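Nusis Assembly and Packing Office, Wadgate
Call for Participants: Desk Sorting and Packing Study

Posted January 9, 2018
Reference 131

Nusis invites adults living in or near Wadgate to take part in a paid study of small-item sorting and packing at an ordinary office desk. The study examines how people arrange small objects in divided boxes when the same desk must also serve for computer work. Its findings will be used in the design of the packing stations planned for our Grallisberg site, which opens in November.

No experience in packing or warehouse work is needed. Applications from people who work at a desk every day are especially welcome, as are applications from people who do not.

The Work

Participants attend four sessions. In each session the participant is seated at a light wooden desk and asked to alternate between simple record keeping on a laptop and the handling of small items on the desktop. The items include thin wooden sticks, labels, cards and small parts supplied by our stockroom. They are to be placed in an open cardboard box divided into cells by cardboard partitions. A written placement sheet is provided at the start of each session and must be returned at the end.

The desk is shared with the usual equipment of a working office, and participants are asked to treat it as they would their own. Power strips and cables should be left where they lie unless the session leader gives other instructions. Personal telephones may be kept on the desk, provided they are silenced.

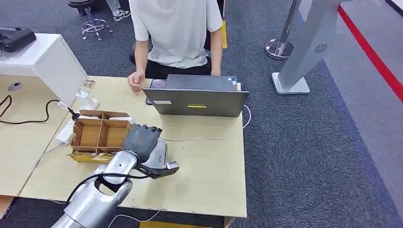 Session Format

Each session consists of two working periods separated by a break. During the first period, participants follow the placement sheet exactly. During the second, they may arrange the box and the desktop in whatever manner they find convenient, and are asked to note any change they make. Speed is not scored. Participants who wish to stop may do so at any point and will be paid for the session in full.

Small rectangular pieces are handled one at a time. Some are to be placed in the box, and others are to be set down elsewhere on the desktop as directed by the sheet. Items that fall to the floor should be left there until the end of the period.

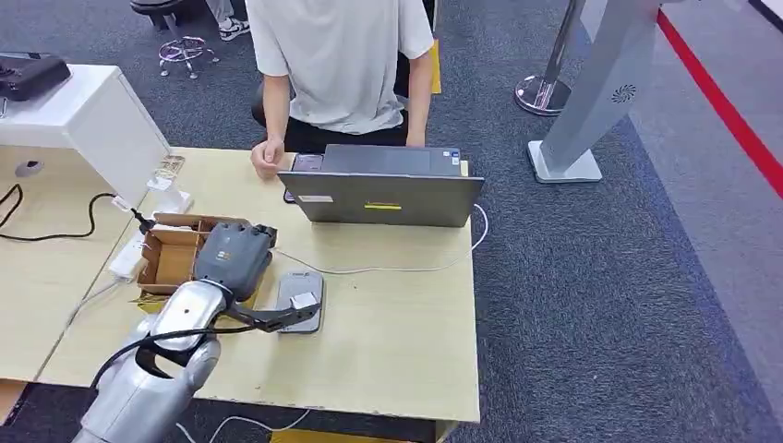 Who May Apply

Applicants must:

be 18 years of age or older;
be able to sit at a desk for one hour without discomfort;
be able to read printed instructions in English;
have normal or corrected vision sufficient to read a small label;
be available for all sessions, including the final interview.

Employees of Nusis and members of their households are not eligible. Former employees may apply if they left the company before the last November. Left-handed applicants are encouraged to apply, as they were underrepresented in the previous study.

Place of Work

All sessions are held in the main hall at 1238 Stubbs Road, Wadgate. The hall is a large indoor workspace with fluorescent lighting overhead. Applicants who are sensitive to this type of lighting should mention it in their application, and a place near the windows will be offered where possible. Visitors report to the front desk on arrival and are shown to the hall by a member of staff. Parking is available behind the building. Closed shoes are required.
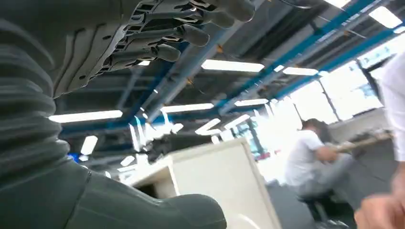
Main hall, Wadgate: ceiling beams and lighting.

Payment

Participants who complete the full series receive $1000, paid by check after the final interview. Those who withdraw early are paid for the sessions they have attended. Travel costs are not reimbursed.

How to Apply

Applications should be made by letter to Teresa Phelan, Study Coordinator, at the address given above. Please include your full name, a daytime telephone number, the hand you write with, and the hours at which you are generally available. A résumé is not required. Applicants selected for the study will receive a consent form, to be signed and brought to the first session.

Questions about the tasks may be directed to Gerardo Benedetti, Session Leader. Questions about payment should be addressed to Assunta Marchetti in Accounts. Please quote the reference number in all correspondence.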